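**Visit report: Todcombe Documentation Center, Sullow**
18 October 2023
Prepared by Oona Kemppainen

I attended the fall open day at the Todcombe Documentation Center, which keeps records of house searches, road closures and property damage reported from areas under military control. The purpose of the visit was to see how a field report becomes a published entry, and to check whether our own intake form could be mapped to theirs. Attendance was by registration. My group was led by Oranuch Luangrath, head of verification.

## Intake

Reports reach the center by three routes: phone, a web form, and paper forms carried in by field staff. All three end up in Wilar, the case database. A paper form is scanned on arrival, typed in by one person and read back against the scan by a second. The second reader has no editing rights. If the two disagree, the record goes back to the first person with a note attached.

The form has 71 fields. Most are optional. The required ones are date, start time, locality, reporting person's relation to the household, type of force involved, and whether anyone was detained. Damage has its own page, split into doors and windows, interior walls, furniture, vehicles, and electrical or water lines. A separate field records items the family says were taken. This field is held back from the public entry until a signed statement has been received.

Time is recorded twice, once as stated and once as local standard time. Luangrath said the change to and from daylight time had caused duplicate entries in earlier years, with one night raid appearing as two events an hour apart. The duplicate check now compares locality and household code first and time last.

## Verification

An entry needs two sources that don't depend on each other. A neighbor who heard of the search from the family counts as the same source. A neighbor who watched vehicles enter the street counts as a second one, but only for the vehicles. The rule is applied field by field, so one published entry can contain both confirmed and unconfirmed lines. Unconfirmed lines are marked in the export with a "U" and are left out of the monthly totals.

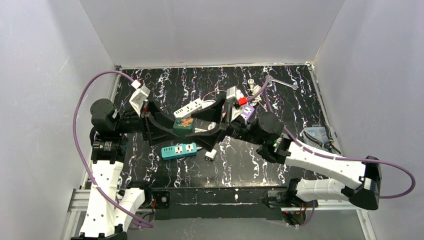

*Two robot arms over a black tabletop, with a small dark green box between the grippers.*

Place names take more work than I expected. The center keeps a name list with the local spelling, the spelling used on military orders, and any spelling found in press reports. A village may have several entries pointing to one code. Neighborhoods are harder, as many have no fixed boundary. Staff use the nearest named building, school or junction, and the exact position of the home is stored in a restricted table.

We were shown a training case with the names removed. It concerned a search of four homes on one street in a single night in July. The first report gave three homes. A later call added a fourth and changed the order in which they were entered. Both versions are kept. The entry page shows the current version, with the revision log under it, and the log can't be deleted by ordinary staff.

## Photographs of damage

Photographs are accepted in original file form where possible. Copies received through messaging apps are kept but graded lower, as the time and device data have usually been stripped. Each damaged room should have one wide view and one close view of each damaged item, with a ruler or other object of known size. In practice many sets have close views only. Repair estimates are recorded if a contractor provides one in writing. The center doesn't produce estimates of its own.

## Records room

Paper originals are stored in the Esteban annex, across the yard from the main office. Boxes are numbered by year and district. Each holds up to 200 forms, with an index sheet at the front. Temperature and humidity are logged daily on a clipboard by the door. Access is by two-person sign-in, and bags stay outside. We could see the shelving from the doorway but didn't go in.

Retention is 20 years from the date of the last revision. After that, a file is reviewed for transfer or destruction. No file has reached that point yet.

## Questions from the group

One visitor asked whether the center contacts the military for comment. It does, by letter, once an entry has passed verification. Replies are attached in full and the entry is reopened if a reply disputes a recorded fact. Another asked about arrests. These are tracked in a linked table, with release dates added as they come in. Luangrath acknowledged that release dates are often missing, and that the table shouldn't be used to calculate length of detention.

## Points for our office

- Our form combines damage to doors and interior walls in one field. It will have to be split before any exchange of data.
- We don't currently store time as stated. Add the field.
- Request the place name list in spreadsheet form. Luangrath agreed to send it without the restricted table.
- Ask for the written definition of "household" used in Wilar. Two staff members gave me different answers on shared courtyards.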